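Plosness College students train simulated arm to sort cubes

Students on the second-year automation course at Plosness College have reached the halfway point of a project in which a simulated robotic arm learns to pick up and place small cubes. The work is being carried out entirely in software this term. A physical arm will be used in the spring, subject to bench space in the engineering block.

The class has 13 students, working in three groups. Each group writes its own control code and shares a common set of test layouts. The simulator, set up by the department under the project name Hallel, runs on the ordinary teaching computers and can be left to run overnight.

A test layout consists of a white table, a large blue box and four small cubes coloured magenta, green, cyan and yellow. The starting positions are changed between runs. Cubes may be placed on the table or on top of the box, and they may be turned to any angle. The arm has a gripper with two parallel fingers and handles one cube at a time. 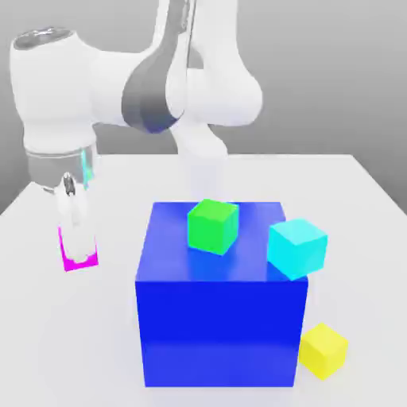 The difference in height between the box and the table has taken up most of the recent sessions. Early versions of the code used a fixed approach height, which was safe for cubes on the box but made the arm slow when working at table level. Two of the groups now calculate the height separately for each pick. The third group has kept a fixed travel height and shortened the final descent.

Cubes close to the side of the box are treated as a separate case. The fingers need clearance on both sides of the cube, and the code has to turn the wrist so that neither finger strikes the box. A cube that overhangs the edge of the box is also awkward, as a small push during the approach can tip it off. Runs in which a cube falls are logged as failures even if the arm later recovers it.

Each group was given 3,000 runs for tuning its code and must complete a further 300 runs for assessment. The assessment layouts are held back until the day. Marks are awarded for correct placement, time taken and the quality of the written log. Contact between the arm and the box carries a penalty, and contact with the table ends the run.

The groups asked for a larger tuning allowance after the first month, and this has been raised to 4,000 runs. The extra runs may only be used on layouts where at least one cube starts on the box.

Results from the assessment will decide which code is entered in the simulation class of the Langat student robotics contest in July. Plosness last entered with a line-following vehicle and did not reach the final round. The contest uses its own layouts, and entrants may not alter their code once the first run has started.

An open session will be held in the Londent building on Saturday, when visitors can watch runs on the main screen and read the group logs. The session starts at 10 am and no booking is needed.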